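Astach Container Library, Ullell
Progress report to the Turcotte Fund
17th October

Dear friends at Turcotte,

You asked for a short report at the midpoint of the grant and I'm afraid you are getting a medium one, as there is a fair bit to tell and I have never been good at leaving out the parts I enjoy. The money is mostly still in hand, the lending has begun, and the lids (you will remember the lids from our application) are in far better order than they were in the spring. I'll take those in a different order, starting with the lids, as they have taken up most of our time.

The lids

When we first opened the cupboards to the public, people were wonderfully generous. They brought us bags and bags of tubs, jars, canisters and boxes, and separately, sometimes weeks later, they brought us the lids. Some of those lids belonged to things we already had on the shelf. A great many belonged to things that had left this world long ago. By the time we wrote to you we had a crate of tubs that couldn't be lent out and a crate of lids that fitted nothing, and we were pretty sure that some of the first crate went with some of the second, if only we could find a calm place to sit down and try them.

That calm place is now the wooden table by the wall, with the gray mat on top. Up to the summer we were sorting on the floor and on the counter between lending sessions, and everything had to be swept back into bags whenever somebody came in with a return. Having one surface that stays put has made more difference than I would have guessed when I wrote it into the budget, where I think I gave it a single line.

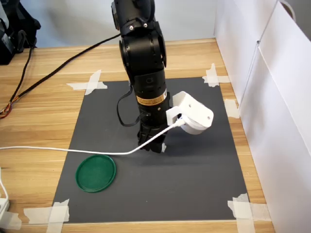

A round green lid on the sorting mat.

The green one is a good example of why this takes the time it does. Round lids look easy. You hold one up against a tub and it seems right, you press it down and one side goes on and the other side pops up, and then you try the next tub, which is a hair smaller, and it slides about like a hat on a child. We have learned to lay a lid flat first and look at its rim before we try it on anything. A rim that has been bent will rock a little if you tap it, and a bent rim will never seal no matter how patient you are. We used to find that out at the end of the job and now we find it out at the beginning.

So far 109 lids have been matched to a container, washed, tested and put into circulation. The test is a plain one. We fill the container with water, press the lid on, turn the whole thing over above the sink and wait while we wash up something else. If the outside stays dry it goes on the lending shelf. If it leaks it can still go on the dry goods shelf for rice and oats and that sort of thing, with a paper tag so that no one takes it home for soup. I said in the application that everything would be good enough for soup, and I want to be open with you that this was too hopeful. Plenty of older tubs are perfectly sound and just don't hold liquid anymore, and it seemed a pity to turn them away when there were families asking for somewhere to keep flour.

We also set aside a box of lids without partners. I had promised you we would clear these out by the halfway point and we haven't, because every few weeks a tub comes in and one of us says, wait, I know that lid. The box now has a limit, though. When it is full, the oldest go to plastics recycling, and there is to be no arguing about it.

The mat and the table

The mat is doing well. We cut it to suit the table and left wood showing at the side, where we can set down a pen or a cup without it getting in among the sorting. The small bumps in the surface give a bit of grip, so a lid stays where you lay it, and the dark color is kind to the eyes on a long afternoon. Clear lids show up on it much better than they did on the bare wood, where we were forever losing them.
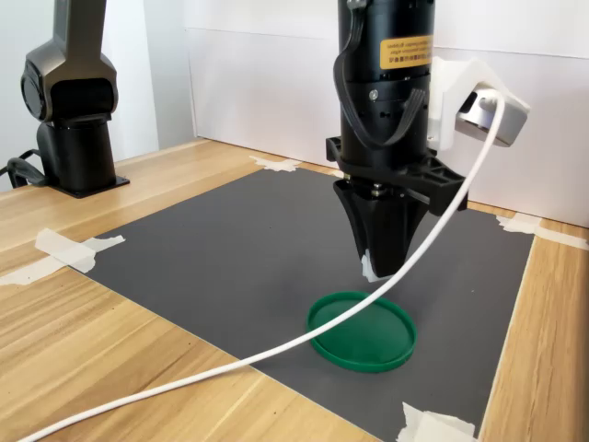 Green plastic lid lying flat on the mat, rim up.

Laying them rim up has become a house rule. It started as one person's habit and the rest of us picked it up. With the rim up you can see straight away whether there is old food caught in the groove, which is where most of the trouble hides, and you can run a finger around it to feel for cracks. The groove gets a soft brush and warm soapy water. We tried a stiffer brush early on and it scratched, and scratched lids hold on to smells, so the stiff brush has gone to the garden shed.

If there's one thing I would change about the mat, it's that it shows dust. A wipe with a damp cloth helps for a day and then it looks as if we have been rolling pastry on it. I don't think it matters to the work, but visitors do notice, and we like the place to look cared for. We're trying a weekly wash in the yard when the weather is decent. Come January the weather will not be decent, and we'll have to think again.

Lending so far

The Ullell shelf opened quietly, with a handwritten notice in the window and a mention in the newsletter. We have 50 households signed up, which is where we hoped to be by now, and a few more in Tesard who come over on the bus and have asked very nicely when they will get a shelf of their own. The answer is that we are working on it. A room there has been offered to us, dry and on the ground floor, and what is missing is shelving deep enough for the big canisters.

What people borrow has surprised us. We had stocked up on lunch-sized boxes, thinking of schools, and those do go out, but the real demand is for large tubs with a good lid, the sort you want for a birthday or a funeral or when the plums all come ripe together. People borrow them, fill them, carry them to somebody else's house and then have to go and fetch them back, so they are out longer than the two weeks we allow. We've stopped sending reminders on the first day. It felt unfriendly, and most of them come back anyway, often with a slice of something inside.

Returns without their lids are our one real headache. We lend a pair and get half of it back. We now put a dab of matching paint on the underside of the tub and the underside of the lid, which helps at our end, and we ask people to count both as one thing. It's getting better.
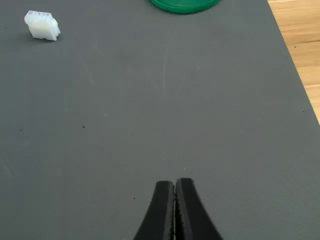

Somebody wrote on the comment sheet by the door that the lids ought to be lent out clipped to their tubs with a rubber band, since that was how their grandmother did it and she never lost one in her life. We tried it the following week and have kept it up. The same sheet asks for longer opening hours, a bigger sign and a kettle, all in different handwriting, and I would say the kettle is the most likely.

Money

Of the grant we have spent $900 to date. That covers the table, the mat, brushes and cloths, tags, paint and the first set of shelves. I have kept every receipt and can send copies whenever you like. We are under what we planned for this point, mainly through the Tesard shelving not having been ordered yet. I would ask your permission to move a small part of the printing budget across to that shelving, as we have found that a notice in the window does the job of a leaflet and costs next to nothing. If you would prefer that we leave the lines as they are, please just say so and we will manage.

What comes next

We would like to have the Tesard shelf open in January, with large tubs first and lunch boxes to follow. Before that, there is a back cupboard in Ullell still full of unsorted square lids, which are slower than round ones because they have to be tried each way around. We also want to write down how we sort, in ordinary words on one sheet of card, and pin it up above the table so that a newcomer can get started without waiting for one of us to be free.

You are very welcome to come and see all this for yourselves at any lending session. Do bring any lids you have at home that don't fit anything. There is still room in the box.

With warm thanks from everyone at Astach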